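Dranton two-finger gripper, replacement finger set + wrist camera bracket
4 out of 5

Bought this to replace the worn out fingers on our one arm. Small bench cell, it picks up dishes and sets them down again, all day. Old fingers had gone shiny at the tips and were dropping stuff. Had it 26 days now.

Swap was quick. Four screws, old ones off, new ones on, done before lunch. Wipe the mounting faces first, ours had a crust of old thread glue on them and the left finger sat crooked till I scraped it off. Screws come in the bag. Hex key does not, so have one handy.

Bracket took longer. Slots are tight and the cable wants to go exactly where your knuckles are. Tilt it till both fingertips show in the bottom of the picture, then snug it down, then check again becuase it creeps when you tighten. Mine crept twice. Would of liked a tilt scale on the side.

After that, re-zero the fingers closed and redo the wrist offset. Don't skip the offset. I did and the arm came in high on everything. 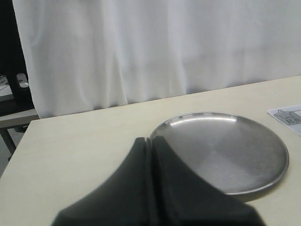
Wrist view with the new fingers, steel plate on the table.

Good: fingers are matte black, so no glare off them into the camera. Old set was bare metal and drove me nuts. Tips meet clean, hardly any gap. Plates with a low rim are the hard ones for us and these get under the lip better than the Ditum set we had before. Not every time, but better.

Bad: they're wide. Get down close and the fingers cover the near edge of whatever you're going for. Had to move our approach point over a bit. Also the instructions are one sheet, tiny print, and the torque number is for the old model. Emailed Rukstead (the seller), got the right sheet back next morning so fine.

Upkeep so far: wipe the tips at end of shift, check screws once a week. One had backed off a hair at 700 cycles, dab of thread glue, hasn't moved since.

Price was 529 with the bracket. Steep for two fingers and a bent piece of metal. Would buy again, minus one star for the sheet and the missing hex key.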